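靴ひもくらい、ほどいてから脱げ

Ruxandra Ciobanu　4月
読了時間：7分

玄関の話をする。靴ひもの話だ。急いで書いているので順番がおかしいかもしれない、先に謝っておく。

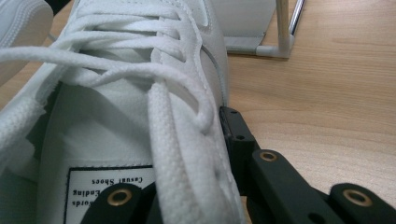 Ott Tamošiūnaitėに言わせると、靴ひもなんて一度結んだら靴の寿命が来るまでそのままでいい、ほどくのは人生の無駄遣い、らしい。脱ぐときはかかとを踏んで引っこ抜く。履くときはつま先をとんとんやって押しこむ。それで困ったことは一度もない、と。

困っていないのは本人だけである。靴のほうは困っている。

うちの玄関は狭い。狭いうえに家族全員が同じ時間に出ようとする。朝の7時半。誰かがしゃがむと後ろがつかえる。だからひもを結んだまま足をねじこむ、という気持ちはわかる。わかるけれど、その結果がどうなるか。かかとの芯がつぶれる。履き口の内側がこすれて、布がけば立って、そのうち中のスポンジが顔を出す。ベロは片側にずれて、奥でくしゃっと丸まる。白い靴だとこれが本当にみっともない。

白い靴。そう、今日書きたいのは白い布っぽい普段履きのことで、革靴の話ではない。革靴の人は勝手にやってほしい。あの人たちはもう十分うるさい。

ひもをほどく。毎回。全部抜けとは言っていない。結び目をほどいて、上の二段くらいを指でひっかけてゆるめる。ベロを手前に引く。足を抜く。それだけ。計ってみたら、わたしの場合19秒だった。両足で。履くときはもう少しかかる、でも1分はかからない。

19秒を惜しんで何をしているかというと、玄関で鍵を探している。だいたい全員そうだ。

ひもの役目というものを軽く見すぎだと思う。あれは飾りではない。足の甲は朝と夕方で太さがちがうし、靴下の厚みでも変わる。その差を毎日引き受けるのがひもで、だから調節できるようになっている。結びっぱなしにするなら最初からゴムのスリッポンを買えばいい。これは嫌味ではなくて、本気でそのほうがいい。スリッポンはいいものだ。下の子には去年それを買った。

で、ベロ。ベロの話をしたい。

ひもをちゃんとゆるめる人だけがベロの表をまともに見る。白い靴のベロには、白地に細い黒枠で「Casual Shoes」なんて縫いつけてあったりする。カジュアルシューズ。知ってるよ、と思う。履いている人間には逆さま、しかもひもに隠れて読めない位置に。誰に向けて書いているのか。でもわたしはあれが嫌いじゃない。ひもをゆるめるたびに目に入って、ああベロがまっすぐだな、と確認できる。目印としてはたいへん優秀。ラベルが斜めになっていたらベロがずれている。直す。終わり。

ひもの素材にも文句がある。平ひも派か丸ひも派かといえば、平ひも派です。断然。織り目の細かい、つやのない、少しけばのあるやつ。つるつるの丸ひもは駅の階段でほどける。平たいのは自分どうしで噛むから、蝶結びひとつで夕方までもつ。ただし平ひもは通すときにねじれる。穴を通すたびに指で平らにのばしてやらないと、表と裏がごちゃごちゃになって、見た目より先に甲が痛い。面倒。面倒だけれど、洗ったあとの一回だけだ。

洗うほう。これも書いておく。

白い靴のひもは、靴より先に汚れる。靴本体がまあまあでもひもが灰色だと全部が灰色に見える。逆もそうで、ひもだけ白くすると靴まで新しく見える、ずるい話。だから靴を丸ごと洗うより先に、ひもを抜いて洗面器につける。ぬるま湯、台所の固形石けん。もむ。すすぐ。タオルにはさんで水を取って、ハンガーに垂らす。乾燥機に入れるのはやめたほうがいい、端の固いところが割れることがある。一度やりました。割れると穴に通らなくなって、セロテープを巻いて、それがまたはがれて、という地獄が始まる。

替えのひもを買うという手もある。近所のTumitzでは一組400円。コーヒーより安い。前はBrodbergの店のを使っていたけれど、うちの靴には長すぎて、蝶結びの輪が床につく。輪が床につくと自分で踏む。長さは大事。いま結んであるひもを抜いて測ってから行くこと。わたしは測らずに行って二回失敗した。

反論はわかっている。子どもがいる家では無理、腰が痛い人には無理、朝は無理。

子どもについては、たしかに最初は時間がかかる。うちの上の子も最初は泣いた。玄関に座りこんで、ひもをだらんとさせたまま、もう学校行かないと言った。でも夜にやらせたら静かにできた。朝に教えるからいけないのだ。夕飯のあと、靴を新聞紙の上に置いて、通すところから自分でやらせる。急がないときにやるとあれは案外おもしろい作業で、右と左が上で交差して、輪ができて、引くとしまる。大人でもおもしろい。

腰については、座ればいい。玄関に椅子を置く。うちは折りたたみの小さいやつ、Orkskaの座面の低いの。狭い玄関にさらに椅子かと家族には言われた。言われたけれど、いまは全員が座っている。取り合いになるのでそこは失敗かもしれない。二脚目は置けない。

腰がもっと悪い人、手がきかない人に説教するつもりはまったくない。そこはゴムでもファスナーでも、便利なものをどんどん使ってほしい。わたしが言っているのは、元気で、若くて、靴に200ユーロ近く払っておきながらかかとを踏んで歩いている人のことだ。Ott、あなたの188ユーロの靴のことだよ。レシートを見せて自慢していたやつ。あれのかかと、ひと月でぺたんこだったじゃないか。

値段の問題でもないか。安い靴だってかかとはつぶれる。安い靴のほうが早くつぶれる。買い替えればいいという人がいて、まあ、その人の金だけれど、まだ底の減っていない靴が履き口だけぼろぼろで捨てられているのを見ると、わたしは腹が立つ。底は立派なんだ。底に謝れ。

それから、帰ってきたときのこと。ひもをゆるめて脱いだ靴は口が開いている。口が開いていると中が乾く。結んだままの靴はベロがふたになって、次の朝まで湿っている。においの原因は足だけじゃない。消臭スプレーを買う前にひもをゆるめろ、と張り紙をしたら、家族にはがされた。もう一度貼った。いまは下駄箱の扉の内側に貼ってある。

そろそろ出ないといけない。今日は雨なのでわたしは長靴です。ひもはない。

コメント

Liu
スリッポン一択の者です。褒められてるのかけなされてるのかわからなかった。でもひもを石けんで洗うのはやってみます。

匿名
朝じゃなくて夜に教える、これはうちも同じでした。あと平ひもがねじれるのは、下の段から一段ずつ締めるとましになりますよ。

Ott Tamošiūnaitė
名前を出すなら先に言ってくれ。かかとはつぶれたんじゃなくて、なじんだの。

Ruxandra Ciobanu
＞Ott　なじんだ靴は、かかとが立ってます。

通りすがり
「セロテープを巻いて」で笑いました。うちは透明マニキュアで固めてます。薄く塗って一晩置くと穴にすっと通ります。

匿名
長さの測り方ですが、端から端まで全部のばして測ればいいんでしょうか？　穴の数で選べと店で言われたことがあって、どっちを信じればいいのか。

Ruxandra Ciobanu
全部のばして端から端まで、です。穴の数で選んだのがわたしの失敗の一回目でした。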